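Zemus arm kit — my gallery page

So I've had the Zemus kitchen-table kit on loan since January, and I promised Thodoris Kourkoulas I'd put my pictures up with a few notes. The kit is the control software plus a set of ready-made tabletop tasks. You bring your own arms, and mine were already bolted down, so setup took me 35 minutes (Thodoris says he did it in 17, good for him!).

I've been running it on household stuff — mugs on a mug tree, corn in a basket, that kind of thing. I've logged 209 runs so far and I want to get to 300 before I give it a score. What I like best is how easy it is to change a task halfway through. What I like least is the manual, and Odair Miranda has heard plenty from me on that!

Corn and mugs, same table, toaster oven off to the side. FRANKA arm on the left.

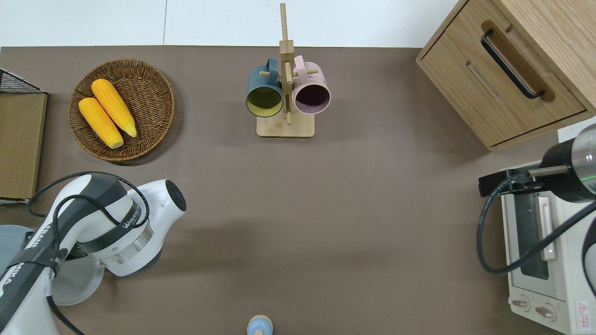

Next I'm trying the Levico add-on, which is supposed to make switching between tasks quicker — I'll post my notes once I've had a proper go at it.

Contact | © Rautiainen | Back to top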